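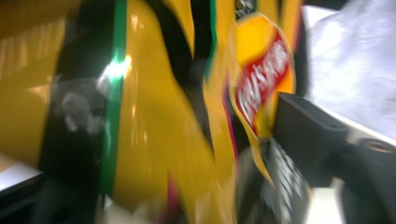 *Lay's de pacote amarelo, bem amassado*

Olá a todos da lista Bivano,

Desculpem a demora, a caixa de entrada andou impossível e eu queria responder com calma, porque o assunto dos lanches merece mais do que uma linha escrita à pressa no telemóvel.

> Em 17/5/21, Garnet Gauthier escreveu:
>
> Queridos, antes do próximo encontro gostava de combinar como arrumamos a mesa dos lanches. Da última vez as batatas ficaram misturadas com os guardanapos e demorei imenso a encontrar o que faltava servir. Alguém tem um sistema em casa? Também não sei o que fazer com os sacos de plástico que se vão juntando na gaveta, e custa-me deitá-los fora. Posso levar até 182 guardanapos, que ainda tenho do encontro de novembro.

Garnet, que bom teres puxado o tema! Cá em casa o sistema é muito simples e já sobreviveu a várias festas de anos e a um Natal com a família toda. Tudo o que vem em pacote vai primeiro para a mesa branca, bem à vista, e depois passa para o tabuleiro. Uso um de plástico, branco-creme, que se limpa num instante com um pano húmido e que comprei na Jendley há tantos anos que já nem me lembro do preço (devia ter comprado dois, enfim, fica a lição). Os pacotes grandes ponho-os deitados, os pequenos encostados à borda, e os guardanapos ficam sempre noutro lado da mesa, longe das migalhas. 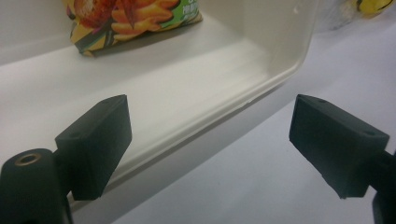

Garnet Gauthier escreveu-me entretanto a dizer que prefere os tabuleiros baixos, porque nos fundos as bolachas pequenas desaparecem e as crianças acabam por remexer em tudo. Dou-lhe toda a razão, embora para transportar as coisas no carro um bordo mais alto faça muito jeito, sobretudo na estrada da McIntyre, que tem aquelas curvas todas!

Quanto aos sacos, eu guardo os que estão em bom estado. O branco translúcido, com a carinha amarela a sorrir e o "YOU" impresso a preto, é dos meus preferidos, porque é fininho e se reconhece logo no meio dos outros. Levo-o vazio dentro do cesto e no fim serve para trazer as embalagens para a reciclagem. Antes de o guardar, aliso-o com a mão sobre a mesa, dobro-o ao comprido e faço um rolinho.

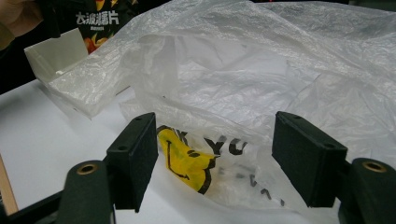

## Para o próximo encontro

- Eu levo o tabuleiro, as batatas e os sacos para o lixo.
- A Garnet leva os guardanapos.
- Faltam copos e qualquer coisa doce. Quem puder, responda para a lista, por favor.
- A sala da Stollomon abre com o código 3381 e a chave do armário está na gaveta de cima.

Um abraço grande a todos, e até breve!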